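Projects > Gimdale > Sleep and Noise
2 October 2020, by Si-eun Byun
9 comments

We asked whether traffic keeps Gimdale students awake. Of 1000 forms sent out in July, 315 came back, one in crayon.

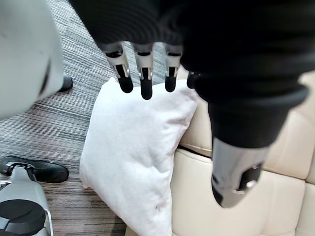
White pillow against a beige sofa.

Most blamed lorries. Three blamed their own snoring, which we admired.

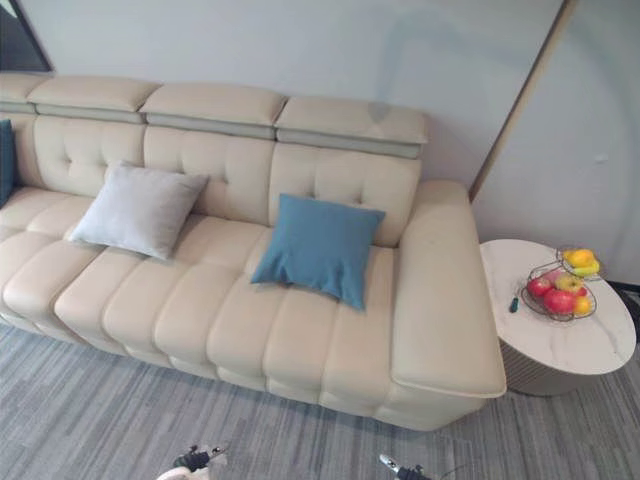

Earplugs came up often, usually as something lost.
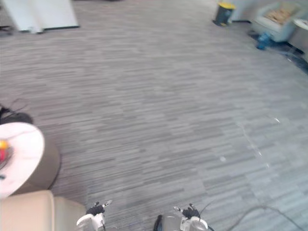

Ro-un Son felt we should have asked about cockerels, and he may be right.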